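Home > Forums > Household > Kids and Storage > Toy rotation

Toy rotation with a toddler in a small unit: how many out at once?

Posted by Parvaneh Amini, Jul 15, 2019
984 views | 2 replies | Share

We moved into a two-bedroom unit in January and the lounge room is also the playroom, the dining room and, on wet days, the laundry. My daughter is two. Between birthdays and hand-me-downs from my sister she has more toys than she can use, and most of them get tipped out in the morning and walked over until bedtime.

I've read about toy rotation, where you keep a few things out and put the rest away for a while. I like the idea but I can't work out the details. How many toys do you leave out? How often do you swap them? And what do you do about the favourites? She has a couple of soft toys she asks for by name and I don't want tears over a system that is meant to make life easier.

We have one low table, one bookshelf and the bottom half of the linen cupboard. I can't fit any more furniture in. I don't mind buying tubs if they are worth it, but I'd like to know what size before I go to the shops. I bought two of the big Monasel ones last year and they were too heavy to lift once they were full, so they've gone to the garage with the camping gear.

Her grandmother also minds her two mornings a week, so whatever we do has to be simple enough for someone else to follow.

Share | Report | Follow this thread

Tahmineh Ghorbani
9 people found this helpful

We've done this for a few years with two kids in a place about the size of yours. I started off too strict and had a chart on the fridge. It lasted less than a month. What we do now is much looser.

Sort first. Put everything on the floor after she's asleep and make piles by what she does with them: building, pretend play, puzzles, things with wheels, soft toys. Anything broken goes in the bin and anything she's grown out of goes in a bag for the op shop. Don't do this part while she's watching.

Then leave out one or two things from each pile. For us that came to nearly 9 toys, not counting books. Books stay out all the time. The rest go into small lidded tubs, one pile to a tub, and the tubs go in the cupboard. Get ones with a handle on top if you can, and nothing bigger than you can carry with one arm while holding a child's hand. I'd skip the large ones altogether, as you've already found out.

Swap when she stops playing with something. Some weeks that's one toy, some weeks it's none. I bring a single tub to the low table, let the kids pick what comes out, and whatever they're bored with goes back in its place. It takes ten minutes and there's less fuss when they've done the choosing.

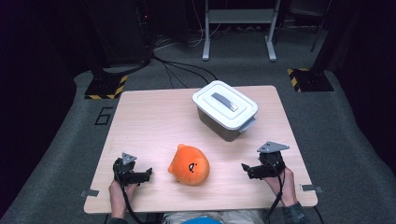 Parvaneh Amini asked further down whether the soft toys should go through the same swap, and whether it was cruel to put a favourite away at all. My answer is that favourites don't rotate. Anything she sleeps with or asks for by name stays out for good. It's only the other soft toys that go in a tub, and in my experience they aren't missed. If she does ask for one, get it out. You're only trying to keep the floor clear.

For her grandmother, put a strip of masking tape on each lid and write what's in it. Mine ignored the labels for a while — she just gave them the saucepans — but she came round once she could find the blocks.

One more thing. Check that the lids clip down properly before you buy. We had a set from Deltier where the clips went loose, and a tub of puzzle pieces upside down in a linen cupboard is not something you want to sort out twice.

Reply | Share | Report

pawlak_st_mum
2 people found this helpful

We just use pillowcases. One pillowcase per lot of toys, tie a knot in it, top of the wardrobe. Costs nothing. You can't see what's in them but the kids like the surprise. Not much good for puzzles.

Also ask if there's a toy library near you. Ours lets you take a few things home at a time and you don't have to store them forever.

Reply | Share | Report

Previous thread | Next thread | Back to Kids and Storage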